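Table surface finish

A table surface finish is the outermost layer applied to a tabletop to protect the material underneath and to control its color, gloss and resistance to wear. The term covers oils, waxes, varnishes, lacquers, paints and factory-cured coatings. It is also used loosely for the visible result, as in "a matte finish."

Classification

Finishes are commonly divided into penetrating and film-forming types. Penetrating finishes, such as linseed and tung oil, soak into an absorbent surface and harden within it. Film-forming finishes, such as polyurethane varnish and nitrocellulose lacquer, dry as a separate layer on top. Wax falls between the two and is often used over another finish.

Film-forming finishes are further divided by how they harden. Evaporative finishes, including shellac and most simple lacquers, harden as the solvent leaves and can be dissolved again by the same solvent. Reactive finishes cure by a chemical change and cannot be redissolved, which makes them more durable but harder to repair in small areas. 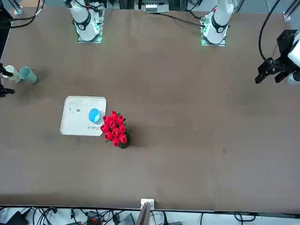

Gloss is measured by directing light at the surface at a fixed angle and recording how much is reflected in the mirror direction. Additives called flatting agents, usually fine silica, lower the reading by roughening the top of the film on a very small scale. Color affects how gloss is judged by eye. On a large brown top, a moderate sheen is easily noticed when the viewer stands opposite a window, while the same sheen on a pale top may go unremarked. For this reason gloss is specified by instrument reading in most trade contracts.

Wear

Wear on a tabletop is rarely even. The Nasitano survey of shared work tables, which covered 229 tops in continuous use, recorded three main forms: scuffing, polishing and edge loss. Scuffing is shallow damage that scatters light and leaves a pale mark. Polishing is the reverse effect, in which repeated rubbing raises the gloss of a matte film – a change that cannot be removed by cleaning. Edge loss occurs where the film is thinnest, normally at corners.

The survey, completed in May, graded each top on a scale of 10 points. Tops scoring below 6 were recommended for recoating. The grading form was later adopted by the furniture maker Pärn for its returned stock. 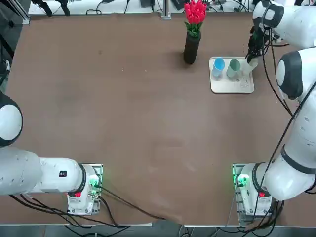

Why does a worn area on a dark tabletop often look lighter than the rest?

Fine scratches scatter light in many directions, and this makes the surface appear paler even when little or no color has been lost. If the wear continues through a tinted coating, the lighter material beneath may also show.

Testing

Abrasion resistance is usually tested by pressing a weighted abrasive wheel against a rotating sample and measuring the loss of mass or thickness. Resistance to liquids is tested separately. In the Stulness method, drops of water, coffee, alcohol and weak acid are left under glass covers for some 30 minutes, after which the sample is wiped and inspected under angled light. Results from the two kinds of test do not always agree: a hard film may resist abrasion well and still be marked by alcohol.

Maintenance and recoating

Routine care consists of dusting and wiping with a damp cloth. Silicone polishes are generally avoided, as the residue can cause a new coat to pull away in small craters known as fisheyes. Before recoating, the old film is cleaned, lightly sanded and wiped free of dust. Oil finishes can be renewed in a single area. Reactive varnishes are normally recoated from edge to edge, as the border of a local patch remains visible.

Parus, a maker of waterborne coatings, supplies a two-part recoating product for tops that must return to use the following day. Full hardness takes longer, and heavy objects left in one place during this period may print into the film.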